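Ordenar la semana

Llevo desde mayo apuntando en un cuaderno lo que gasto en comida. Antes compraba sin lista y tiraba mucha verdura. Ahora voy los lunes al mercado con unos 600 gramos de legumbre ya calculados y un menú para 6 cenas.

El domingo reparto las especias en raciones. Una bandeja blanca con casillas va bien para eso.

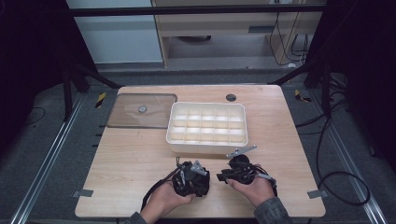 Lo que sigo haciendo mal

El pan. Compro de más y acaba en el congelador. Griet me pasó su receta de sopa de ajo y la probaré el jueves.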